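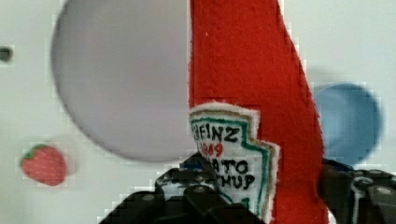
Felt ketchup bottle with its keystone label, lettering slightly uneven.

Session 4: Soft food for the play kitchen
Textile Toys, Groltetthorpe evening course

Packaging is such a treat to make in felt! A plain tomato is lovely, but a bottle with a label gets people playing shop, café and supper all at once. Look at how much the label does: white ground, green border, then a tan or gold band outside that. Sketch yours at full size before you cut anything.

Letters come next. Draw them by hand and let them wobble — a child reads the shape and the colour long before the spelling. Allow 10 mm of spare felt at the edge and trim afterwards.

Then think about where the food will live. A white tabletop and a toaster oven make a fine backdrop for toy kitchen things, and strong reds sing against it. 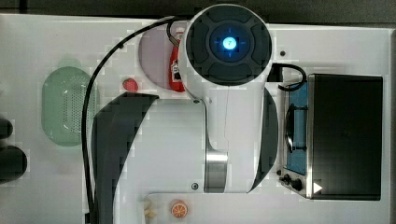 Minttu Pitkänen wrote after the March session that her bottle kept toppling until she sewed a disc of card into the base, and she asked whether dried beans would do the same job. They will, in a tightly stitched inner bag — never for under-threes, though.

For next time: bring your label sketch, red felt and sharp scissors.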